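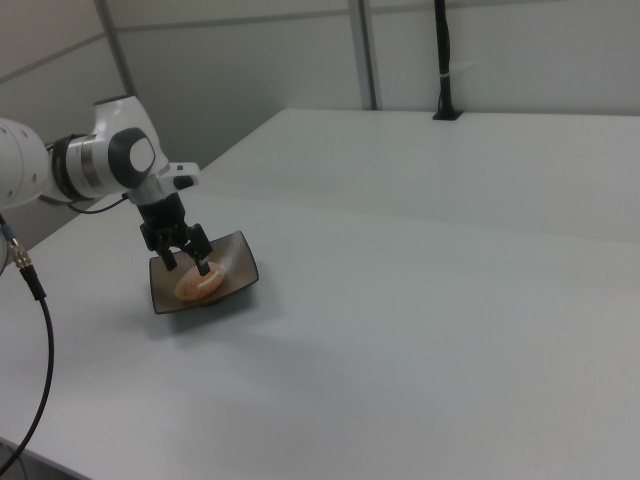 How to Serve One Small Thing on a Square Dish

A single piece of food on a plate is harder to set down well than a full plate. With a full plate the food covers the mistakes. With one bun or one small bite, most of what people look at is the dish, and every crumb and thumbprint shows. I put these notes together for the bake table at Tefera, where we plate sweet buns and small bites one to a dish, but they work just as well at home.

What you need

One shallow square dish per person
A pair of tongs, or two
A soft, dry cloth
A damp cloth
Parchment paper
A clear table or counter

Choosing the dish

Use a dish with some rim to it. The rim doesn't need to be high. A gentle upward curve is enough to stop a round-bottomed bun from rolling off while you carry it.

Size matters more than shape. The dish should leave open space on every side of the food but not so much that the food looks lost. I set the food on the dish before I buy or borrow a set, and if I can't make up my mind I go smaller. A cake plate is usually too big for one bun. A saucer works if it has no well in the middle for a cup.

Dark brown is a good color for anything pale, pink or orange. It does show dust and sugar, so plan on wiping. White dishes are easier to keep looking clean, but a pale bun on a white dish on a white table is hard to see from across the room. If white is all you have, put a dark napkin under it.

Glossy glaze reflects whatever is overhead. Before you plate anything, put one empty dish where it will be served and look at it from where people will stand or sit. If there is a bright patch of light right where the food goes, move the dish over a little or turn it.

Getting the dish ready

Wash and dry the dishes well ahead of time. Water spots on dark glaze are stubborn, and a dry cloth alone will only smear them. Wipe with the damp cloth first, then go over the same spot with the dry one. Do the rim last and hold the dish from underneath while you do it.

Let dishes come to room temperature if they have been in a dishwasher. A warm dish softens icing and makes coconut stick where you don't want it.

Picking up the food

Tongs are fine for almost everything here, as long as you open them wide enough before you go in. The usual mistake is coming down with the tips too close together, which scrapes the topping off on the way past. Open them wider than the food, lower them straight down, and then close slowly until the food just lifts. If you have to squeeze, you have hold of it in the wrong place.

For a long bun, take it across the middle from the two long sides. Picking it up by the ends bends it, and a soft bun will crack along the top.

For a small, slick bite such as a piece of fish or shrimp, use tongs with flat, smooth tips. Toothed tips leave marks. Keep the lift low and bring the dish to the food so it only has to travel a couple of inches.

Buns with a dry topping, like coconut or crumbs, should be lifted from a sheet of parchment. Whatever falls off stays on the paper and you can press it back on before the bun goes out. Kristaps Urbonaitė, who does the baking for us, chills his coconut buns for 10 minutes before they are plated, and they do shed less that way.

Setting it down

1. Put the dish down first. Leave it flat on the table and don't plate onto a dish you are holding. It is very easy to tip it when your other hand is busy.

2. Turn the dish so one corner points toward the person who will eat from it. A square dish looks a little stiff with its edge lined up with the table. You can leave it straight if you are short on room, since turned dishes take up more space in a row.

3. Lower the food until it touches, then stop. Let go by opening the tongs a little at a time. If you open them all at once the food can jump or roll.

4. Place it off center if you like. A long bun near one side of a turned dish leaves a clear area for a fork or a spoonful of jam. Stay off the rim.

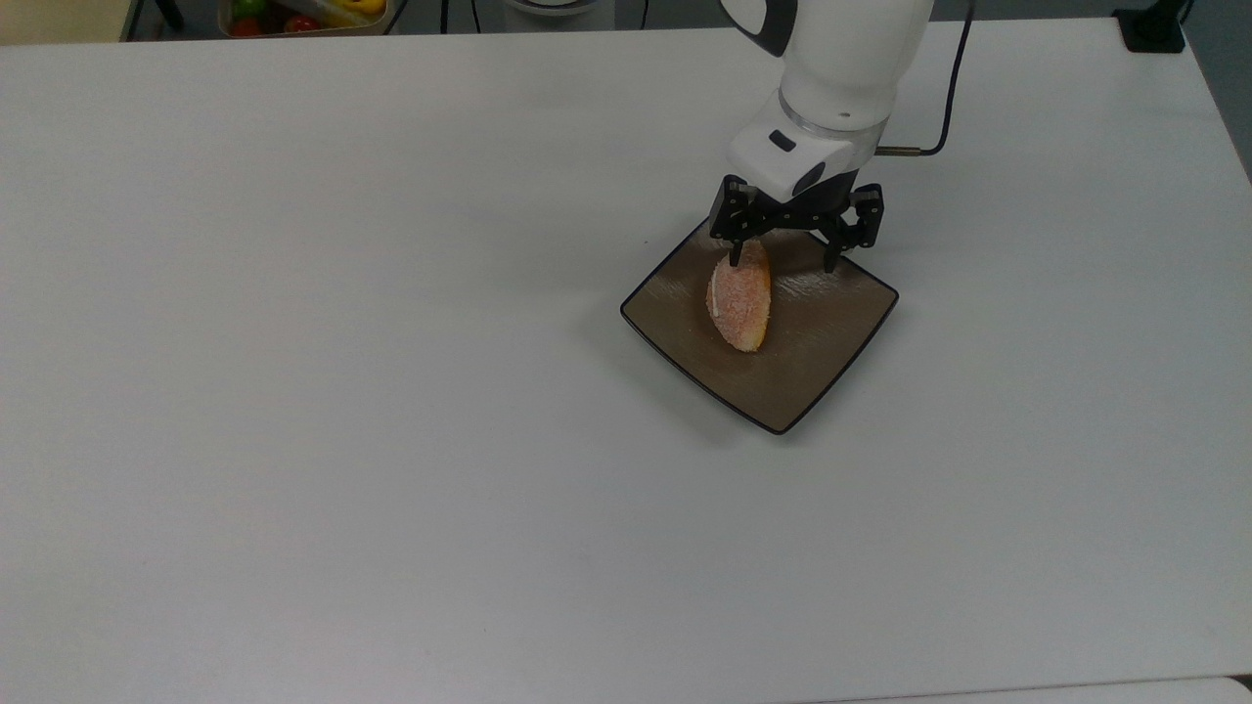

5. Check the top of the food. If the topping is thin in one spot, add a pinch by hand and press it lightly. Don't sprinkle from high up. It goes everywhere.

6. Wipe the open part of the dish. Use a corner of the dry cloth wrapped around one finger, and work from the food outward to the rim. For sticky spots, use the damp cloth and then dry.

Moving a piece once it is down

Try not to. If you must, lift it clear and set it down again. Sliding it leaves a track of crumbs or oil on the glaze, and you will be wiping under it anyway. For small changes in direction it is easier to turn the dish and leave the food alone.

If the bun has stuck, slip a thin spatula under one end and wait a second before lifting. Pulling from above takes the top off.

Plating for a group

For our October open house we plated 24 dishes, and Desta Degefa and I did it with one person placing and the other wiping. That was much quicker than each of us doing whole dishes. Set out all the dishes first, all turned the same way, then place the food from the far end of the table toward you. That way your sleeve never passes over a finished dish.

Leave a hand's width between dishes. People pick them up by the rim and need somewhere to put their fingers.

Don't plate too early. Soft buns dry out on the cut or exposed sides in less time than you would think, and we try to finish right before people come in. Anything with fish or shellfish stays in the refrigerator until the last minute, and if it has been out for 2 hours it gets thrown away.

Cleaning up

Shake loose coconut and crumbs into the trash before the dishes go in the sink, or they will end up in the drain basket. Wash by hand with a soft sponge if the glaze is glossy and you want to keep it that way. Scouring pads dull the corners first.

Stack with a paper towel between dishes. Square dishes with curved edges don't always nest well, so keep the stacks short and line up the corners.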